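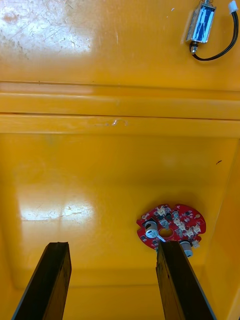 Why we still write the repair on paper
Speaker notes, Vlasta Babić, 24 January 2021

Start slowly. Greet the people in the back. Say thanks to Atanasov for the invitation and for the projector.

First point. When I came to Fekmont, the workshop had a good computer program for the orders, and I was told that everything is inside. It was true for the prices and for the telephone numbers. But what was wrong with the device, and what the technician had tried before he gave up, this was only in his head. He retired in February.

Ask the room: who has opened a device and found that another person was already there before you? Wait for the hands.

Second point. The paper card. It has 7 lines and it travels with the device from the counter to the shelf. On the first line we write the complaint in the words of the customer, also when the words are wrong. "It smells like my iron" is more useful to me than "power fault".

Show the card of the Nana radio. Read it aloud, without hurry. The customer brought it three times, and only on the third card did we see that the noise always came in the evening.

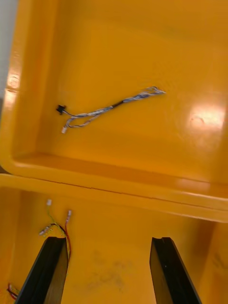

Slide 4. Yellow case with the lid open.

Third point. The numbers. In one year we filled 783 cards. Of these, 125 were for a device which had been with us before, and in 118 cases we found the old card. Say the numbers one time only, they are on the handout.

Do not say that the paper saved us money. I did not measure this, and somebody will ask. Say that the second visit is shorter now, and that the younger colleagues ask me fewer questions.

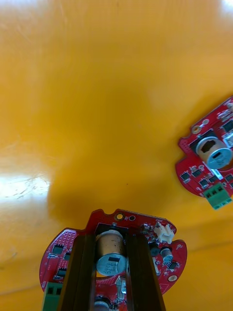

Fourth point. What goes badly. The handwriting, first of all. We tried block letters, and it lasted two weeks. Also the cards from Brirnum, our second shop, come in a different size and do not fit in our drawer. I have asked for the same size. I am still waiting.

If there is time, tell about the card on which was written only "see yesterday". If there is no time, go directly to the questions.

Probable question: why not scan them? Answer: we scan them at the end of the month, but the technician needs the card next to his hand.

Leave the blank cards on the table near the door.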